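Forum Werkstatt & Eigenbau > Robotik und Automation

Handgreifer mit Rippenfingern: volle Flasche rutscht langsam nach unten

Frage von Brutholm

Guten Tag zusammen,

ich baue seit dem Frühling an einem Handgreifer mit zwei weichen Fingern, in der offenen Werkstatt Stundau. Entschuldigen Sie bitte mein Deutsch, es ist nicht meine erste Sprache, aber ich versuche genau zu sein.

Die Finger sind gedruckt, mit Rippen innen, so dass sie sich um den Gegenstand biegen (Fin-Ray-Prinzip). Als Material benutze ich TPU mit Härte 95A. Die Bewegung kommt von einem Handhebel über eine Zahnstange, es gibt keinen Motor. Ich möchte den Greifer später an einen kleinen Arm montieren, aber zuerst soll er in der Hand funktionieren.

Leere Flaschen, Becher und Schachteln hält er gut. Mit einer vollen Flasche habe ich ein Problem. Ich habe auf der Küchenwaage gewogen: Flasche mit Inhalt 579 g. Beim Hochheben bleibt sie zuerst fest, dann rutscht sie sehr langsam nach unten, vielleicht 3 mm in der Sekunde. Wenn ich den Hebel stärker ziehe, biegen sich die Fingerspitzen nach außen und es wird schlechter.

Was ich schon probiert habe:
- Fingerflächen mit Isopropanol gereinigt: kein Unterschied
- Rippen dicker gedruckt: Finger wird steif und berührt die Flasche nur noch oben und unten
- Schleifpapier auf die Innenseite geklebt: hält gut, aber zerkratzt alles

Meine Fragen: Ist 95A zu hart für diese Aufgabe? Und soll ich die Reibung verbessern oder die Form von dem Finger?

Vielen Dank im Voraus.

Antwort 1 von Bhuiyan

Nimm TPU 85A, dann hast du Ruhe. 95A ist für sowas Plastik.

Antwort 2 von Brerkthorpe (als Lösung markiert)

Guten Abend,

ich hatte fast das gleiche Problem und schreibe auf, wie ich es gelöst habe. Deutsch ist auch für mich eine Fremdsprache, bitte fragen Sie nach, wenn etwas unklar ist.

Zuerst zur Form. Wenn die Spitzen nach außen gehen, greifen Sie wahrscheinlich zu tief im Finger. Der Druck soll ungefähr in der Mitte der Fingerlänge sein. Ich habe den Anschlag vom Hebel um einige Millimeter versetzt, danach lagen die Finger viel besser an.

Dann zur Reibung. Ein weicheres Filament hilft ein bisschen, aber es ist schwer zu drucken, und mit meinem Bowden-Extruder war es unmöglich. Ich habe die harten Finger behalten und auf jede Innenseite einen Streifen Silikongummi geklebt, 1 mm dick. Wichtig ist der Kleber: normaler Sekundenkleber hält nicht auf Silikon. Man braucht einen Primer oder einen Silikonkleber, und dann über Nacht liegen lassen.

Der Streifen soll über die ganze Kontaktfläche gehen, aber nicht um die Spitze herum. Bei mir hat er sich dort immer zuerst gelöst.

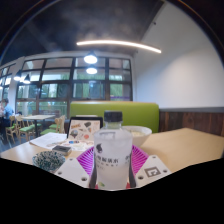

Für die Prüfung empfehle ich, mit einer halb vollen Flasche anzufangen und dann Wasser nachzufüllen, bis sie rutscht. So bekommt man eine Zahl und muss nicht raten. Mein Ziel war 1000 g, und das schafft der Greifer jetzt mit trockener Flasche. Wenn Kondenswasser daran ist, sind es deutlich weniger. Prüfen Sie bitte auch das Spiel in der Zahnstange. Wenn beide Finger nicht gleich weit schließen, dreht sich die Flasche im Griff, und das sieht am Anfang genauso aus wie Rutschen.

Kommentar von Brutholm

Vielen Dank für die ausführliche Antwort! Das mit dem Anschlag habe ich heute gegen 18 Uhr geändert und die Spitzen bleiben jetzt gerade. Silikon ist bestellt. Eine Frage noch: Haben Sie die Oberfläche vom TPU vor dem Kleben angeschliffen?

Kommentar von Brerkthorpe

Ja, mit 240er Körnung, nur leicht, und danach mit Isopropanol abgewischt. Bitte den Primer auf beide Seiten.

Antwort 3 von Gast 1791

Ich würde den Handhebel weglassen und gleich einen Servo nehmen. Mit einem Servo kann man die Kraft einstellen. Welcher Typ passt, weiß ich aber nicht, ich habe bis jetzt nur Sauggreifer gebaut.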